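Carkesmont 的合作模式终于来了，我昨晚玩到忘了吃饭

2026年5月3日，星期日

先说重点：Grumivholm 的《Carkesmont》今天正式公布了“守夜人”合作模式，免费更新，所有买过本体的玩家都能玩。我运气不错，提前一天拿到了试玩版本，昨天下午坐下来想着随便打一局看看，等抬头的时候外卖软件上我常点的那家面馆已经打烊了……所以这篇消息是我就着两包苏打饼干写出来的，有错别字请多担待！

没玩过本体的朋友，我简单交代一下。《Carkesmont》是一款俯视角的潜入加探索游戏，舞台是一座建在盐矿上的山城，名字就叫 Carkesmont。你扮演一个替人送信的跑腿，白天在城里认路、攒人情，晚上下到矿道里去找那些白天没人肯谈的东西。去年十二月发售的时候我就写过，我喜欢它的地图，喜欢它那套靠脚步声判断守卫位置的系统，不太喜欢它的存档点（太远了，真的太远了，我到现在想起钟楼那一段还是一肚子气）。

本体是纯单人的。发售以后论坛上要联机的帖子就没断过，我自己也跟着顶过几回。制作组当时的回复一直是“在考虑”，这三个字大家都懂，我基本就没抱希望了。结果今天早上的线上发布会，开场不到一分钟，直接甩出来一段两个人背靠背推矿车的预告片。弹幕当场就疯了。

守夜人模式支持二到四人，剧情接在本体结局之后。城里的矿道重新开放，每天夜里得有人下去巡一趟，把灯点上，把塌掉的路标记好，顺便看看有没有什么不该在下面的东西。听起来像上班对吧？玩起来也有点像上班，只不过你的同事会在你拉闸门的时候突然把灯吹灭。

这次一共有20份巡夜委托，分布在5个矿区里，其中4个是本体里去过的，但布局改得相当狠，我凭老记忆走，第一局就掉进了一个以前根本没有的竖井。第五个矿区是全新的，叫 Gravik，整个泡在地下水里，要靠一条小木船进出。船上只能站两个人，如果你们是四人队，就得分批过河，先过去的那两位得自己守着对岸的灯，等船回来。我们队在这里全军覆没了三次，第三次纯粹是因为我把船划反了。

我最喜欢的改动是声音。本体里脚步声是给你听守卫用的，到了合作模式里，队友的脚步声也会被怪物听见，而且不同的鞋、不同的地面声音都不一样。穿铁底靴的人走石板路，隔两个拐角都能听到。所以出发前大家要商量谁穿什么，谁走前面。游戏内置了距离语音，你在矿道里说话，怪物也听得到！我跟队友最后发展出了一套敲桌子的暗号，敲一下是停，敲两下是走，敲三下是“我不小心又踩到东西了”。
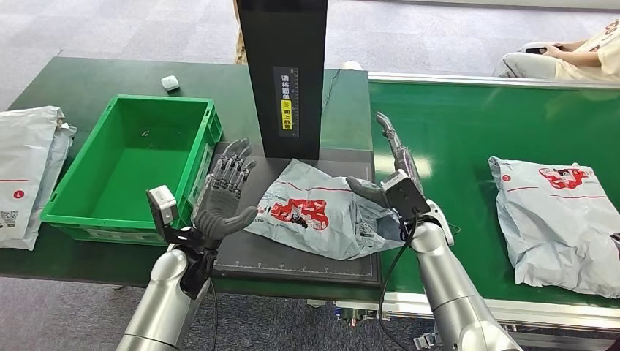 再说成长系统。每个玩家有一本自己的巡夜簿，做完委托盖一个章，攒够了可以换工具。工具一共38件，从最基础的粉笔、绳索，到能临时撑住顶板的木架，再到一只会报警的金丝雀（可以起名字，我的叫年糕）。一次出门每人最多带6件，这个上限卡得很难受，但也正因为这样，队伍里才会有分工。我试过让四个人都带满照明，结果碰到塌方谁也没有撑架，大家举着灯站成一排，亮亮堂堂地被埋了。

工具不能用钱买，这一点我特意在发布会后的问答里听他们确认了一遍。制作人 Bheki Nkosi 的原话是：“巡夜簿上的章只能靠走出来，我们没有准备别的办法。”他还说后续会有付费的外观包，主要是大衣和灯罩，不影响玩法。行吧，灯罩我大概率会买，我这人就是控制不住。

进度和本体是打通的。如果你在本体里救过裁缝铺的老板，合作模式的据点里他会给你补衣服；如果没救，那间铺子就是关着的。四个人联机时以房主的存档为准，所以不同的人开房，据点的样子会不太一样。我去队友的房间里逛了一圈，发现他的据点热闹得像过年，我的据点只有一个磨刀的和一只猫。看来我在本体里做人确实有点问题。

难度方面，两人队比四人队轻松一点，至少我的感觉是这样。人少，声音也少，怪物的反应没那么快。四人队更乱也更好笑，如果你有三个嗓门大的朋友，建议提前做好心理准备。单人也可以进守夜人模式，但没有机器人队友，Gravik 那一区单人是进不去的，菜单里会直接标灰。这一点我觉得有点可惜，毕竟水下矿区是这次做得最漂亮的地方，灯光打在水面上一晃一晃的，光看着就想多待一会儿。希望以后能给独行侠们开个口子。

联机部分用的是 Tichý，也就是 Grumivholm 自己那套联机服务。老玩家听到这个名字可能心里一紧，上一部作品刚上线的时候它掉线掉得我差点把耳机摔了。这次我昨天打了一下午加一晚上，中途断过一次，重连以后直接回到了队伍里，身上的工具也都还在，比以前强多了。不过试玩服务器人少，今天全面开放以后扛不扛得住，我可不敢替他们打包票。跨平台联机是支持的，电脑和主机可以一起玩，邀请用的是一串房间码，不用互加好友，输进去就能进。

手柄玩家注意一下：默认键位里，“吹灯”和“互动”挨得特别近，我一晚上吹灭了不知道多少次队友的灯，有几次是故意的，大部分真不是。进设置第一件事，把这两个键分开。键鼠这边没什么问题，就是划船的时候要来回交替按两个键，手会酸。辅助选项里有一个“按住自动划桨”，藏在第二页，我是打完了才发现的，气死。

中文方面，这次的更新自带简体和繁体字幕，翻译质量我觉得比本体首发那会儿好不少，矿工之间那种互相损的语气都翻出来了。有几句道具说明还是机翻味儿比较重，比如撑架那条，我读了三遍也没明白它到底能撑多久，最后是拿命试出来的。没有中文配音，他们也没提以后会不会有。

更新今天晚上开始推送，各平台会陆续收到，具体几点他们没说死，只说是“晚饭以后”，也不知道是哪个时区的晚饭。更新之前建议先把本体存档备份一下，官方说不会有冲突，但我这种丢过四十小时存档的人，已经不相信任何“不会”了。另外还没打通本体结局的朋友，守夜人模式一开场就会剧透最后那件大事，躲都躲不掉，想保留惊喜的话还是先把主线打完。

本体同时也打了个小补丁，修了几个老毛病。钟楼那一段——终于！——加了一个中间存档点，就在第二层楼梯拐角的神龛旁边。我看到更新日志里这一行的时候在椅子上喊了一声，把隔壁屋的人都喊过来了。还有集市里那个永远卡在水桶上的小孩，也修好了，现在他会正常走路，会跟你要糖吃。说实话我有点想念他卡在桶上的样子。

我今晚会开一个房间继续打 Gravik，目标是至少有一次全队活着过河。房间码到时候贴在评论区置顶，先到先进，会划船的优先，带铁底靴的请换双鞋再来。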